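March 27, 2023

To: Elsa Sjöberg, Joltgate
From: Ashwin Sastry, Tornmont workshop
Re: Progress on the gripper arm grant, including the Pilomville open day

This report covers the period since our last one to you. Most of it is about the open day, because that took up the largest share of our time and was the main item you asked us to report on. Spending and next steps are at the end.

## Where the work stands

The arm was running in its current form two weeks before the open day. Toivo Partanen rewrote the homing routine so that the gripper closes fully, opens fully, and records both positions before it accepts any other command. Before that change we had to restart the arm whenever it lost track of how far open the fingers were. We ran 100 open and close cycles in a row the evening before the visit and it finished them all without a fault.

The wrist camera is mounted and its picture is sent to a monitor. The monitor was bought for the open day and will stay with the project.

The pick routine for soft items (cloth, foam, bagged goods) is behind schedule. In our last report we said it would be ready for the open day. It was not, and we left it out of the program. Joni Lappalainen is working on it now and has the folded cloth case working at slow speed. Bagged goods still fail more often than they succeed.

## The open day at Pilomville

The hall gave us a corner near the side door and we had the arm set up an hour before the doors opened. We ran 6 demonstrations. Each one had the same order: a short talk, the homing sequence, a few picks with small boxes, and then time for questions. Four of us were there all day. Toivo ran the arm, Joni watched the stop button, Impi Partanen handled the talk, and I took questions and notes.

Attendance at our corner was better than we planned for. The first session ran long and we cut the talk in half for the rest of the day. People mostly wanted to see the arm move and ask about it afterward, so the shorter talk worked better.

Two sessions had problems. In the second, the arm stopped partway through a pick because a speed limit had been set too low. Toivo corrected it and started the session again after a wait of several minutes. In the fifth, a box was placed outside the marked area and the arm could not reach it. Impi moved the box and carried on. Neither problem involved any contact with a person, and the rope line was kept in place all day.

The homing sequence turned out to be the part visitors asked about most. They could watch it on the monitor from the wrist camera's side, with the two fingers coming up and meeting at the tips, and many of them wanted to know how the arm can tell it is holding nothing. Impi explained that the software compares the finger position with the fully closed position it recorded at the start. We plan to put this on a printed sheet for next time.
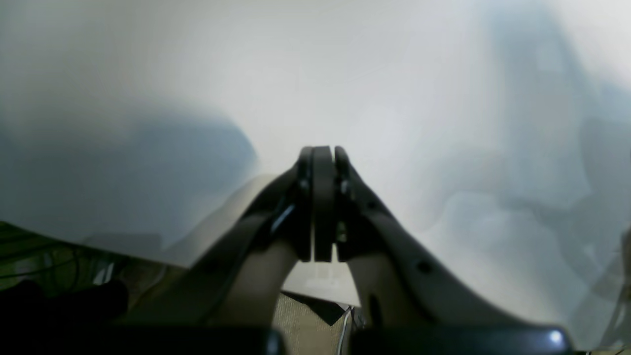

## Comments from visitors

We left comment cards on a side table. These points came up more than once:

- The monitor was too small to see from the back row.
- People wanted to know what happens when the power goes out during a pick.
- Several teachers asked if the arm could be brought to a school.
- The shorter talk was easier to follow, but some visitors missed the part about cost.

A packing company from Campos sent two people. They asked for a second visit at our workshop with their own boxes. I have agreed to this in principle and will confirm a time once Joni's routine is further along.

## Spending

Costs for the open day came to $2,070. This covers hall rental, transport, the monitor, printing, and a spare set of fingertip pads. The amount set aside for the event was $2,703, so the remainder goes back into the parts line unless you would prefer it handled another way. Receipts are with the signed copy of this report.

## Next steps

1. Finish the soft item routine. Joni expects folded cloth at normal speed first and bagged goods after that.
2. Write up the speed limit fault and add a check for it to the startup list.
3. Host the Campos visit.
4. Hold a second, smaller demonstration in June at our own workshop.

We need one decision from you. The June demonstration was not in the original plan. It can be paid for from the money left over from Pilomville, but we would like your approval in writing before we send out any invitations.

Ashwin Sastry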